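핸드헬드 그리퍼 데이터 수집 장비 도입 FAQ
최종 수정: 2023년 11월 3일
문의: Nakley 자동화기획팀 Hayley Treloar

대상 문서
소형 부품 정렬 작업용 데이터 수집 스테이션의 구매, 예산 편성, 설치 계획에 관한 질의를 정리한 것이다. 로봇 본체 구매 건은 별도 문서(Savness 라인 설비 계획서)를 참조한다.

Q1. 스테이션 1식의 구성은 어떻게 되는가?
핸드헬드 그리퍼 2대(좌우 각 1), 헤드 카메라, 작업대, 흰색 상판, 수집용 PC, 케이블 일체로 구성한다. 카메라 스탠드와 차광 커튼은 설치 장소에 따라 추가한다. 1식 견적에는 스탠드와 커튼이 포함되지 않는다.

Q2. 로봇 팔을 먼저 구매해야 하는가?
필수는 아니다. 핸드헬드 방식은 작업자가 그리퍼를 직접 쥐고 시연하므로 팔 없이 수집을 시작할 수 있다. 단, 나중에 도입할 로봇의 엔드이펙터는 핸드헬드 그리퍼와 핑거 형상, 최대 개폐 폭이 같아야 한다. 발주 전에 도면을 대조할 것. 치수가 다르면 기존 시연을 그대로 쓰기 어렵다.

Q3. 1차 예산으로 몇 식을 신청할 수 있는가?
부서당 최대 4식이다. 초과분은 차기 연도 예산으로 신청한다. 스테이션을 2식 이상 운영하는 부서는 예비 그리퍼 1대를 같은 품의에 포함할 수 있다.

Q4. 수집 분량은 어떻게 산정하는가?
작업 1종당 시연 1,000회를 기본으로 잡는다. 부품 방향이나 용기 위치를 바꾸어 가며 수집하는 작업은 2,000회로 산정한다. 재촬영분은 횟수에 넣지 않으며, 인건비 항목에서 따로 계상한다.

Q5. 소모품은 무엇이며 어느 항목으로 처리하는가?
핑거 안쪽의 폼 패드, 마커 플레이트, 케이블이 해당된다. 폼 패드는 마모가 빠르므로 본체와 분리하여 소모품비로 처리한다. 공급사 Siver의 패드는 좌우 한 쌍 단위로만 판매된다. 한쪽만 닳아도 양쪽을 함께 교체한다.

Q6. 대상 부품과 용기도 구매해야 하는가?
현장 보유품을 우선 사용한다. 너트, 볼트류는 실제 라인에서 쓰는 규격을 가져오고 유사품으로 대체하지 않는다. 칸막이 상자는 시판품으로 충분하다. 투명 또는 반투명 용기를 쓸 경우 조명 반사를 사전에 점검한다. 구매 신청서에는 용기의 칸 배열과 뚜껑 유무를 기재한다.

Q7. 설치 공간에 필요한 조건은?
작업대 앞에 작업자 1인이 서고, 뒤쪽으로 스탠드를 둘 여유가 있어야 한다. 창가는 피한다. 바닥 케이블은 작업자 동선 반대편으로 모은다. 전원 증설이 필요하면 시설팀 Barry Holroyd에게 먼저 확인한 뒤 품의를 올린다.

Q8. 임차도 가능한가?
가능하다. Kettle 장비 임대 계약에 핸드헬드 그리퍼가 등재되어 있다. 최소 임차 기간은 2개월이며, 패드 교체 비용은 사용 부서가 부담한다. 임차 후 매입으로 전환할 때는 신규 구매와 같은 승인 절차를 밟는다.

Q9. 검수는 누가 하는가?
Stuart Fairclough가 담당한다. 납품 후 확인 항목은 다음과 같다.
좌우 그리퍼 개폐 동작
카메라별 영상 저장 여부 및 시각 동기
마커 인식
케이블 길이(작업 범위 전체에서 당김이 없을 것)
시연 1건 저장 후 재생
미달 항목이 있으면 검수 조서에 적고 대금 지급을 보류한다.

Q10. 작업 상태를 확인할 수 있는 자료가 있는가?
육각 너트와 칸막이 상자를 사용하는 작업의 사진을 첨부한다.

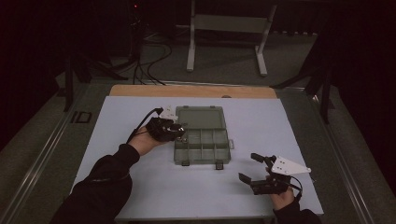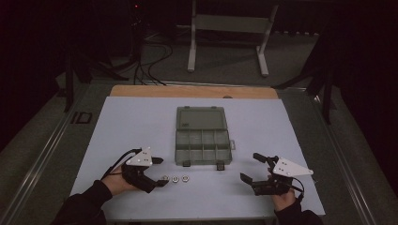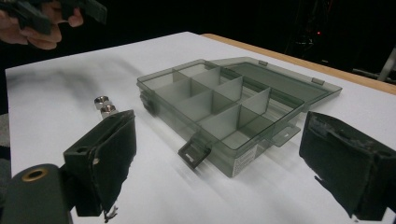
그림 3. 그리퍼 측 카메라 시점. 양쪽 핑거의 폼 패드와 뚜껑이 열린 칸막이 상자.

Q11. 신청서는 어디에 제출하는가?
자동화기획팀 공용 서식에 작성하여 Mansa Laryea에게 제출한다. 견적서 원본과 설치 위치 도면을 함께 첨부한다.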